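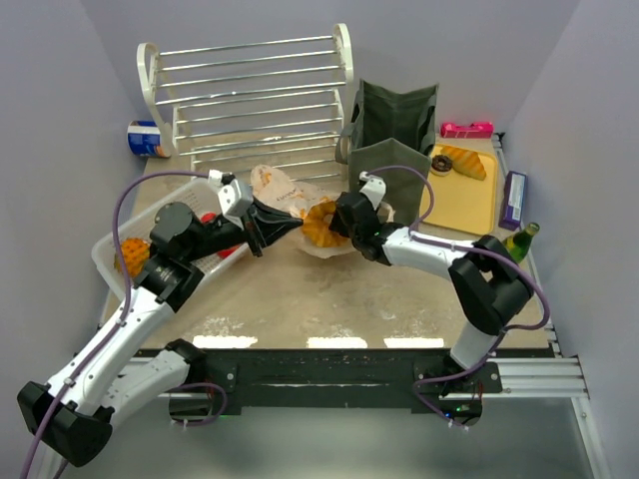 *Page last changed: February*

# Unpacking the Shopping: Where Does Everything Go?

When the shopping comes home, it is a big mix. There is fruit, there is bread, there is maybe something sweet. All of it traveled together, but it doesn't all like to stay together. In this page we learn how to sort it.

## Wrappers and bags first

A food with a soft inside, such as a waffle, is easy to press flat. In the shop it often gets its own paper or its own small bag. Paper lets a little air pass, so the crust doesn't become soggy. Plastic keeps the air out, so the food doesn't dry so fast. Both are useful, for different foods.

When you take a food out, hold it gently and put the wrapper to one side. Don't throw it away yet! First look inside. Shalini Mishra, who is 9 and helped us with this page, once found a whole cookie at the bottom of a bag.

## Why a basket has holes

Look at the sides of the white basket. They are full of openings, like many little windows. Air can go in and out through them, and this is good for fruit. Fruit is still alive after it is picked — it "breathes" very slowly and gives off a little water. In a closed box the water stays on the skin, and then mold can grow. In a basket the water goes away with the air.

A pineapple is a good thing to put in a basket. Its skin is hard and has a pattern of diamonds. Each diamond was one flower before! Many flowers grew together and made one fruit.
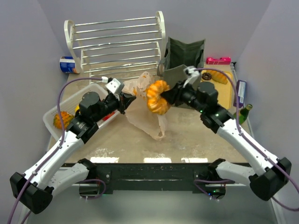
Squash is another food with a strong skin. It has ridges, the long bumps that go from the top to the bottom, and they are nice to feel with your fingers. A winter squash can wait for many weeks in a cool, dry place. Bread cannot wait so long. After a few days a roll becomes hard, so we put bread where we will see it, for example on a cutting board. A donut can sit next to it, if you are sure that no one is too hungry.

Glass bottles need more care than the rest. Carry only one at a time, with two hands, and stand it up. A can is much stronger, but it is round, so if it lies on its side it may roll.

A bag made of cloth, with handles, can be used again. Fold it when it is empty, or leave it standing near the door for the next time.

## Try it at home

1. Ask a grown-up if you may help with the shopping.
2. Take out the soft things and put them where nothing can fall on them.
3. Put the fruit in a basket or a bowl.
4. Give the glass things to the grown-up.
5. Look in every bag one more time.

## Words to know

**Lattice** — a pattern of crossed strips with holes between them.

**Ridge** — a long, raised line on something.

**Mold** — a tiny living thing that grows on old or damp food. Don't eat it, and show it to a grown-up.

*Written by Revathi Thomas. Checked by Marlene Campbell.*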